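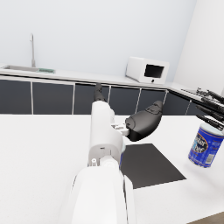
Dark cabinet doors, white arm.

Friday Rent

Rain again. March rain, the kind that gets in sideways. Luana Bastos stood under the awning of the Kandero and counted the money in her coat without taking it out. Thumb over the edges. Short. Still short.

Godfrey was late. Godfrey was always late but tonight it mattered.

She'd told him 8. Told him twice, once on the phone and once on the back of the receipt she stuck in his pocket, because he never listened on the phone. Inside, the band was tuning up. Somebody laughing at the bar. Warm in there. She didn't go in. If she went in she'd buy a drink and then she'd be shorter.

A cab. Not him.

Another cab. Not him either, an old man with a cello case, and she held the door because her mother raised her to.

"You waiting for somebody?" the old man said.

"My brother-in-law."

"Ah," he said, like that explained it, and went in.

The thing was, she'd lent Godfrey the money in the first place. For the boat. The stupid boat, the Orakzai, five owners before him and every one of them glad to see it go. He was going to run fishing trips. He was going to paint it blue. It sat in Efren's yard with a tarp over it and a family of cats under the tarp, and now the rent was due and Daiane had stopped picking up.

Daiane was her sister. Daiane always picked up.

So that was the other thing.
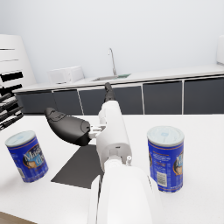 White tabletop, gray mat.

He came on foot in the end. No umbrella, no hat, shoes making that noise. He had a grocery bag held against his chest with both arms like somebody might grab it.

"Don't be mad," he said.

"Where's Daiane?"

"Don't be mad first."

"Godfrey."

He looked back up the street. Nothing there, just the wet and the stop light going red for no cars. "She's at the yard. She's been at the yard all day, her phone's in the water. I sold it, Lu. I sold the boat."

She didn't say anything. Couldnt think what.

"Guy drove in from Dilano. Paid cash. And then Daiane's in there moving the cats out, three kittens, and the phone goes right off the dock, and Efren's laughing so hard he has to sit down." He pushed the bag at her. "It's all there. What I owe you. Little extra."

She opened it. Envelope, fat one, damp at the corner. And next to the envelope, wrapped in a dish towel, something small and orange and extremely angry.

"That's the little extra," Godfrey said.

"No."

"He's the nice one."

"I can't have a cat. The building doesn't allow a cat."

"So pay them the rent and they wont ask."

The band started. Something fast, mostly drums. The kitten got one paw free of the towel and hooked it in her sleve and hung on. Luana looked at the paw. She looked at Godfrey, soaked through, thirty-eight years old, no boat.

"Did you eat?" she said.

"No."

"Me neither."

He held the door and she put the bag inside her coat and went in first.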